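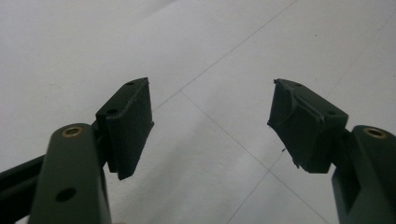 Re-grouting the kitchen floor

16 Apr 2020

I finished the kitchen floor this week, by which I mean the grout. The tiles themselves are fine and I have no plans to touch them. They went in with the last big renovation of the house, in 2000, and whoever laid them did a decent job. The grout was another matter. It had gone dark in front of the stove and the sink, and by the back door it was coming out in crumbs that I kept finding in the dustpan.

I had been putting this off for a long time. It's a dull job and you can't use the kitchen properly while you do it. With nowhere to go this spring, the excuse about not having a free weekend stopped working.

First I tried cleaning. I used hot water with baking soda and a stiff brush, then an oxygen bleach powder mixed to a paste and left on for half an hour. The bleach did help. The joints along the wall by the refrigerator came up close to their old color. In the traffic areas it made little difference, and scrubbing there just pulled more grout out. If your grout is only dirty, try the powder before anything else. It costs a few dollars and you might be done in an afternoon.

Mine was past that, so I ordered supplies. The hardware store in Leckie was doing curbside pickup only, which meant choosing a grout color from a screen. I would not do that again if I had the choice. I picked one called Flumance, from the light end of the chart, and asked them to put a sample card in the bag. The card turned out to be warmer than what I'd seen online, but it was near enough to the old grout in the corners where nobody walks, and I went ahead with it.

Sanded or unsanded was the other question. The rule on the bag is that joints wider than an eighth of an inch get sanded grout. Mine are just over that, so sanded it was. Measure a few joints in different parts of the room before you buy. Two of mine near the pantry are noticeably narrower than the rest.

Getting the old grout out took most of the work. I started with a hand saw, the kind with a short gritty blade and a plastic handle. It gives you good control and it is very slow. After one evening I had cleared a strip along one cabinet and my wrist hurt. I switched to an oscillating tool with a carbide blade, a Brotix I bought years ago to trim door casings, and it went through the rest in 5 days of evening sessions. I kept the hand saw for the corners and for the last half inch next to the baseboard.

Some notes on that part. You want to go down at least two thirds of the depth of the tile, or the new grout has nothing to hold on to. Keep the blade in the middle of the joint and let it do the cutting. I slipped twice and chipped one tile edge, near the back door where the mat goes. Wear a real dust mask if you already own one. I had one left from sanding the porch, and I held the shop vacuum hose next to the blade as I went. There was still dust on top of the cabinets afterward. I hung a sheet over the doorway to the dining room and that caught a lot.

Kneeling was worse than I expected. I had foam garden pads, which were fine for twenty minutes at a time. Strap-on knee pads would have been better.

Once the joints were clear I vacuumed twice, wiped everything down with a damp sponge, and left it overnight to dry.

Mixing is where I went wrong the first time. I made up half the bag in one go, and it began to stiffen before I had used much more than half of it. Adding water to loosen it is a bad idea, and the bag says so. I threw the rest away. After that I mixed small batches in an old ice cream tub, let each one sit for ten minutes, stirred again, and used it up inside half an hour. It should be like thick peanut butter.

You push it in with a rubber float held at an angle, going diagonally across the joints so the edge doesn't dig in. Then another pass with the float held more upright to scrape off the extra. Wait until the grout in the joints is firm to the touch, and wipe with a sponge that has been wrung out nearly dry. I used too wet a sponge on the first section, and the joints there dried lower and paler than the others. You'd have to be looking for it, but I know where it is.

Change the rinse water often, and don't pour it down the sink. It will set in the trap. I carried mine out to the gravel beside the garage.

The next morning there was a white haze over all the tiles. A dry microfiber cloth took most of it off, and a second pass with a little white vinegar in water dealt with the remainder. I have since read that vinegar can weaken fresh grout, so I'd wait longer or buy the proper haze remover.

All told I spent $638, which sounds like a lot for grout. Most of it was the new shop vacuum, after the old one quit in the middle of the second evening, and a replacement threshold strip for the back door. Grout, float, sponges, blades and sealer were a small part of it. A tiling company over in Tumport had quoted me $2000 last year to do the same floor, without the threshold.

Sealing is still to come. The sealer bottle says to wait three days at a minimum, but I'm giving it longer while the weather is damp. It goes on with a small bottle that has a brush on the end, one joint at a time, and you wipe up whatever lands on the tile within a few minutes. Two coats. I expect that to take an evening each.

After that comes the bathroom, which has the same problem on a smaller scale, plus a line of old caulk around the tub that needs cutting out. I've told myself that will happen in May. I have a third of a bag left over and the color should work in there too, as long as it stays dry in the garage until then.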